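Angebrochene Limo: was bei uns hilft

Bei uns wird jeden Freitag gekocht, und danach stehen garantiert ein paar halb leere Flaschen herum. Früher habe ich die einfach in die Kühlschranktür gestellt und mich am Sonntag über labbriges Zuckerwasser geärgert!

Mittlerweile schraube ich sofort nach dem Einschenken wieder zu (ja, auch wenn gleich der Nächste kommt) und stelle die Flasche ganz nach hinten ins unterste Fach, bei 7 Grad. Bei durchsichtigem Plastik wie bei der grünen 雪碧 sieht man schön, wie viel noch drin ist - ab halber Höhe fülle ich in eine kleinere Flasche um.

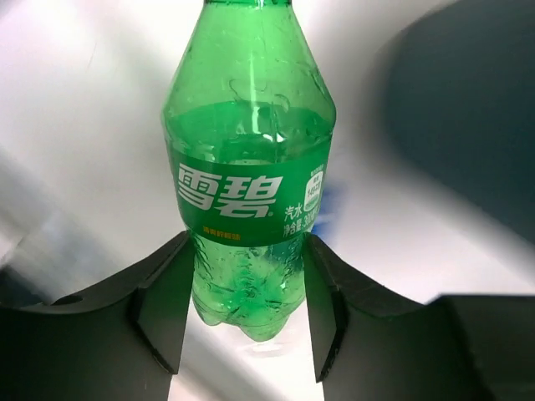 Und wenn sie doch schal ist?

Dann ab in den Eiswürfelbehälter! Arne rührt Reste von Zitronenlimo lieber in den Rührkuchen, 20 Minuten länger backen muss der deshalb aber nicht - die normale Zeit reicht.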